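Nolthorpe upstairs hall - table corner, gallery

Oltia page 2 of the gallery. Page 1 was the front door and the coat hooks, go back for those if you want them. Posting this lot quick before the afternoon, captions are short and I haven't checked the spelling so be kind.

The dark brown table has become the table everybody ends up at. It moved up here in February, came from the Ferraro side of the building, paid 700 for it with the mesh chair thrown in, and that was after some haggling. Good table. Heavy. Took the long way round because of the stairs.

Cleaning stuff, flowers, a tray, a mug. And cloths, always cloths. That's the set for this corner and it should stay the set. People keep adding things (staplers!! a bike lamp) and then the tray disappears under it all.

A note on looking at these. They're up in the order I uploaded them, nothing cleverer than that. Click for large if your connection can take it. The large ones are slow, sorry, will shrink them when there's time.

The cloths

Rust colored one first. Knitted, fuzzy, brick red going on brown depending how the light hits. From the Edetti bundle, the bag was marked 1407 and no idea what that number means, batch or shelf or what. Nice and thick. They shed a bit the first couple of washes so do them seperately, cold, and don't put them in with anybody's white shirts. We lost a tea towel to this. It's pink now. It still works. 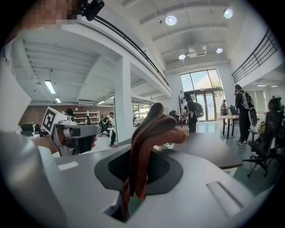 Rust knit, all bunched up. Ceiling lights on, railing up top.

Good for dusting, good for the table top, not so good on glass. For glass use a flat one, there should be some in the drawer, if there aren't then write it on the list. Fold them when you put them back. In half, in half again, done. Nobody is asking for hotel corners.

Also had a question by email: can they go in the dryer. Low heat yes. High heat no, they come out half the size and stiff as a board.

The table top

Mug, white, handle. Flowers, spray bottle with the blue pump, the light woven tray with the compartments. Everything pushed to the far side except the mug, which wanders. Leave the near side free please, people need it to put their hands on and do things.

Flowers are artificial, pink and orange, little white pot. Somebody watered them for most of a month. They do need dusting, use the soft brush and go easy on the petals, two came off last time and got glued back by me and not very well. If you find one loose keep it, don't bin it, pop it in the tray.

Tray compartments, how it's supposed to go:
pens in the narrow part
clips and small bits in the next one
keys NOT in here, keys go on the board
anything you can't name goes in the last one and gets sorted end of the month

Spray bottle gets refilled from the big one under the sink. Half full is plenty, if you fill it to the neck it dribbles down your wrist when you pump it. Wipe with the grain, then wipe again with a dry cloth or you get streaks, dark tables show everything. Mug goes down on a coaster if it's hot. There are already 4 rings on the wood and one of them is mine.

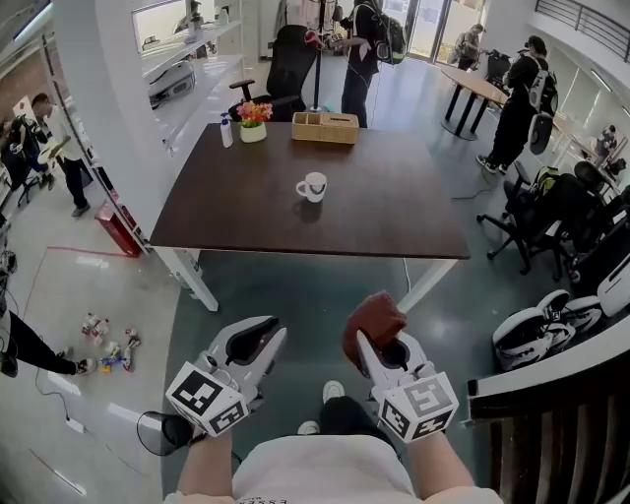

Chairs, and the rest of the room

Mesh chair stays behind the table. Armrests fit under if you drop the seat all the way down, then it tucks in properly and people can get past. The brown leather one is comfier but don't roll it over the cable covers, one caster is already wobbly. Tightened it last month, needs doing again.

Room is lovely and bright, white all over, two storeys open to each other. So noise carries. If you're on the phone by the railing the whole downstairs knows about your dentist. Busy most days, you'll see folks dotted round the back in nearly every picture on this page.

Round table is for lunch. Dark table is not for lunch. Have said this before.
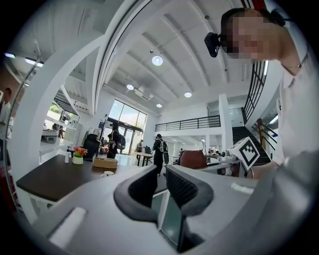

page last changed: February, 2:00 pm (captions fixed, one added)

Same corner from lower down, small white cup up toward the front edge and the flowers looking more red than pink from this side. Tray and the pump bottle close by. I like this one, you get the length of the table and a good bit of the room behind.

Still to add: the shelves, the drawer with the flat cloths once it's been tidied (it has not been tidied), and the new coasters if Edetti ever sends them. Page 3 will be the kitchen. If you have pictures of your own send them over in the normal way, biggest size you've got, and say which corner it is becuase half of the white walls look the same to me.

back to page 1 / up to Oltia gallery index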